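4. Caring for your Rinmont tabletop

Your top has been finished by hand with the Brevov matte oil, and with a little attention it will keep its soft colour for many years. Please read this section through once before you start — it's a pleasant job, and well worth setting aside a quiet morning for.

1. Clear the table and brush away any crumbs with a soft brush.
2. Wipe the whole surface with a damp cloth and a drop of mild dish soap, then go over it again with clean water.
3. Let the top dry for 2 hours. Open a window if the day is humid.
4. Pour a small amount of oil onto a fresh cloth, never straight onto the table, and work it in with long, easy strokes.
5. After 20 minutes, buff off whatever hasn't soaked in. Any oil left behind will dry tacky.
6. Wait 17 hours before putting anything heavy back.

Note: We suggest oiling every 6 months. Many of our customers like to do it each September, before the family dinners start up again.

CAUTION: Oily cloths can heat up and catch fire on their own. Lay them flat outdoors to dry, or soak them in water, before putting them in the garbage.

For stubborn rings and ink marks, see Marit Wikström's notes in Section 5.

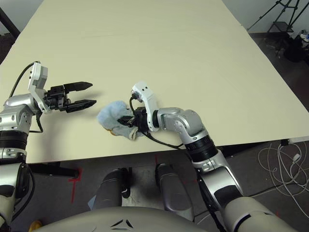

Fig. 4. Cream tabletop with cloth.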